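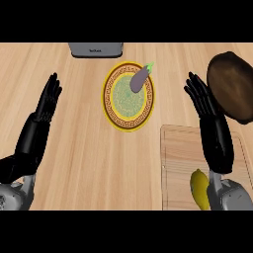
A computer-made kitchen table, with an aubergine on a plate and two robot hands on either side of it.

Can a robot really see an aubergine?

You might read that robots can now "see" and "understand" a kitchen. Be a bit careful with words like that. They are people words, and a robot is running a computer program.

Let's start with the table. You can't touch it. The wood, the plate and the shiny black hands were all drawn by a computer, a bit like a video game. This kind of pretend world is called a simulation. Programmers like simulations because a robot can drop a plate 400 times and there is still no mess to sweep up.

So what does the program get? It gets numbers. A picture is made of tiny dots, and each dot is stored as numbers that say how red, how green and how blue it is. You look at the plate and spot something purple with a green stalk, and you know what it is. The program has to work it out from the dots. This job is called perception.

Next comes planning. Suppose the job is to move the aubergine onto the chopping board. Which hand should go? The right hand is a little closer, but its arm is already stretched over the board. Should it grab the fat end or the stalk? A plan is a list of small moves, and there are lots of bad ones.

Last comes control. This part of the program tells every joint how far to bend, many times a second. If one finger closes too soon, the aubergine may roll away.

Mal-soon Ahn writes robot software at a small company called Relline. She gave her program 136 tries at picking up one pretend vegetable, then moved the plate a little and ran them all again. "It did much worse," she says. "It had learned where the plate was. It hadn't learned much about vegetables."

That is a good thing to remember when you watch a robot video. You may be seeing the best try out of a great many. And a real aubergine can be squashy or slippery in ways the pretend one isn't - somebody has to put those things into the simulation, and they often get left out.

Questions to ask about any robot video:
Is it real or a simulation?
How many tries did it take?
What happens if you move the plate?

Try it yourself: sit 2 metres from a friend who is wearing a blindfold. Tell them how to pick up a spoon, using only small moves such as "left a bit" and "close your fingers". Then move the spoon and use exactly the same words again.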